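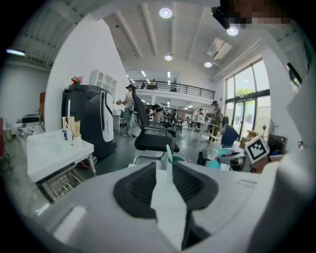 A bright, open workspace with a high white ceiling and exposed beams.

I got to Praltodthorpe a little before 7 in the morning, which is late by bakery standards. The woman I'd come to talk to had already pulled two batches of rye and was eating a cheese sandwich standing up. She's been baking there for 33 years, and she'd agreed to talk on the condition that I didn't ask for the starter recipe. So of course that was my first question.

"Flour and water," she said. "There you go. Now you know as much as my mother did."

She grew up over in Hundlow, where her parents ran a grocery with one oven in the back. Bread was a side thing, mostly rolls for the lunch crowd. She hated it! "I smelled like yeast at school. The other kids smelled like gum." She left at eighteen, worked in an insurance office, and came back to baking when the office moved and she didn't want to move with it.

I asked what has changed the most. I figured she'd say prices, but she went straight to the crust. "People used to send back a dark loaf. They thought I'd burned it. Now they come in and ask for the darkest one on the shelf, and I have to fight my regulars for it."

We talked a long time about rye (I know more about rye now than I ever planned to). Hers sits overnight and then needs another 10 hours after baking before she'll let anybody slice it. She once refused to sell a warm one to a man who was driving all the way back to Hundlow — he bought a bag of rolls and sulked.

She's training two apprentices at the moment, and she's pretty frank about it. "They have better hands than I do. They also have phones, so it evens out."

Does she think about stopping? She shrugged and brushed some flour off her sleeve. Maybe in June, she said, she'd take a couple of weeks and go see the coast. Then the timer went off, and she handed me a loaf and told me to leave it alone until supper. I made it to lunch.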